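Idden P2 — poste de déballage à deux bras

Solutions / Réception et préparation / Postes de déballage

Le P2 est un poste fixe destiné aux ateliers qui reçoivent leurs pièces en cartons et doivent les sortir de l'emballage avant la ligne. Deux bras travaillent au-dessus d'une même table. Ils maintiennent les rabats, vont chercher dans le carton et déposent sur la zone prévue. L'opérateur approvisionne, contrôle et reprend la main quand un colis sort de l'ordinaire.

Le poste est conçu par Idden et intégré sur site par Trulitz. Il accepte les cartons avec calages en mousse, les rabats froissés et les restes de ruban adhésif, qui bloquent souvent les dépileurs classiques. Un bras peut appuyer contre un rabat pour le garder ouvert pendant que l'autre travaille. 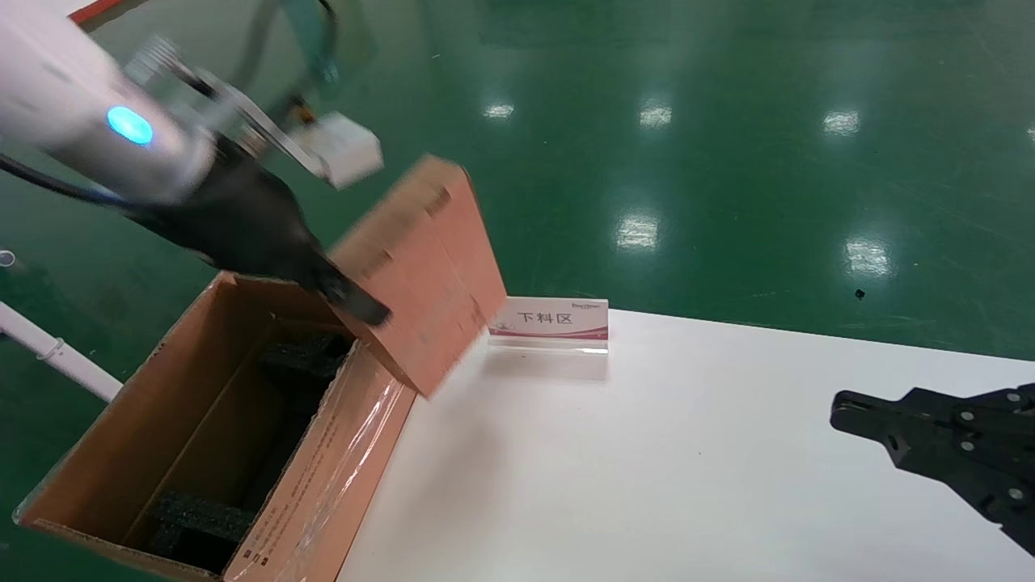 Ce qui change pour l'équipe

Le déballage manuel occupe les mains et le dos. On se penche sur le carton, on retient le rabat du coude, on tire sur la mousse. Avec le P2, ces gestes passent aux bras. Restent à l'opérateur l'ouverture du ruban, le contrôle visuel des pièces, l'évacuation des emballages vides et la relance après un arrêt.

Nous conseillons de ne pas affecter une personne au poste à plein temps. Chez Prameo, l'agent de réception s'en occupe entre deux livraisons et passe le reste de son temps au contrôle d'entrée. La fiche de poste a été réécrite avec lui avant la mise en route — un point à prévoir tôt, car il touche à la classification et aux horaires.

La formation dure 2 jours. Elle couvre la conduite, les arrêts, la reprise après défaut et l'apprentissage d'un nouveau format de carton. Aucune connaissance en programmation n'est demandée.

Implantation

Le poste se place sur un sol plan, de préférence en résine. La table est blanche et lisse, et les zones y sont repérées par de simples chevalets dans la langue de l'atelier, par exemple « 下料区 » pour la zone de déchargement. Un chariot à roulettes suffit pour amener les cartons. 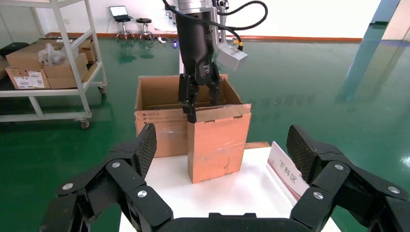 Il faut garder un passage libre des deux côtés de la table pour le réassort et le nettoyage. Les câbles des poignets doivent conserver leur boucle complète ; les raccourcir fatigue les connecteurs. Si le sol est très brillant, signalez-le lors de la visite technique afin que l'éclairage soit réglé en conséquence.

Caractéristiques

Bras : deux, avec préhenseur à doigts
Formats mémorisés : 202
Alimentation : monophasée
Mise en service : 6 jours sur site, formation comprise
Garantie : 30 mois, pièces et main-d'œuvre

Options

Pupitre déporté, réglable en hauteur
Jeu de doigts de rechange
Supports de marquage pour la table
Module de suivi Kļaviņa, qui enregistre les arrêts et leur motif. Les données sont rattachées au poste, jamais à l'opérateur.

Disponibilité

Les commandes passées à ce jour sont livrées à partir d'octobre. Le prix dépend de l'implantation et du nombre de formats à apprendre au départ ; il est établi après la visite technique. Pour une demande de devis, indiquez les dimensions de vos cartons, le type de calage et la surface disponible.

Page mise à jour le 27 juin 2025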